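Subject: Re: [packing-floor] what the arms mean for the kitting tables

Hi all,

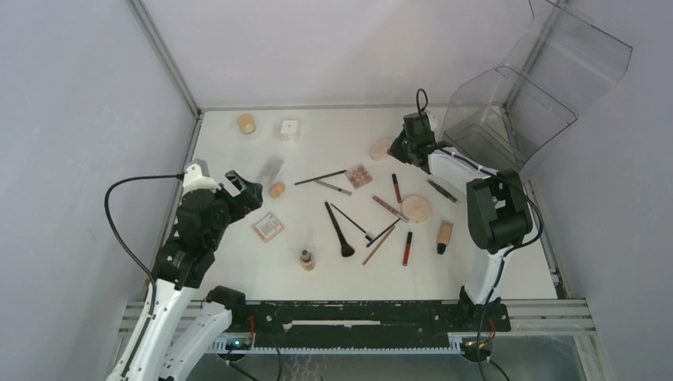
So who decides which jobs the arms take over and which ones stay with us? For now the line leads do, together with Roman Krawczyk from the Zarkeck side, and whatever they settle on goes up on the board by the time clock before a change starts.

I'm putting that first because I got asked it all through lunch. Now to Bogumił's message.

Bogumił Żak wrote:

> I have packed cosmetics at Skulluma for 8 years and I would like a straight
> story. When the Lista cell went in at the other building they told people it
> was for the heavy cartons. Six months later it was doing the gift sets too.
> Are we next? And if I spend my shift clearing jams for a machine, am I still
> a packer, or am I a technician on packer pay?
>
> Also, 600 sets a shift was the number when we had four people on the table.
> I'd like to know what the number is going to be when it's two people and
> two arms.

Fair questions, all of them, and I don't have a clean answer to every one. Let me do what I can.

The gift sets are on the list, yes. Brushes, pencils, lipsticks, sponges, compacts, all the loose small stuff. Anybody who's done a shift of it knows why that's hard for a gripper — a pencil rolls, a sponge squashes, and a compact has to be picked up square or it goes skating off. Our best full shift with the arms so far was 434 sets, and that was with me standing there setting things straight half the night. So I wouldn't look for anyone to be moved off the tables before August.

On pay, Bogumił is right and I said so to Roman. Tending a cell is a different job from packing. You're watching two things at once, you're on your feet, and you're the one who gets the look when it stops. The draft they showed me has 33 hours of paid training and a new grade at the end of it. What it doesn't have is a number next to the grade. I asked for that in writing.

On the target, I got "we'll see," and I told them that won't fly. Nearly everybody on second shift has said the same thing to me.

One good thing, and I mean it! My wrists don't ache after a night on the cell. I hadn't noticed how bad they'd gotten. But I did miss the talking. Four people at a table is company, and I spent most of that shift not saying a word to anyone.

If you want to try it, Wieczorek has the sign-up sheet at the desk until 3 p.m. Send me your questions before then and I'll take them in with me.

Talk soon,
Second shift, table two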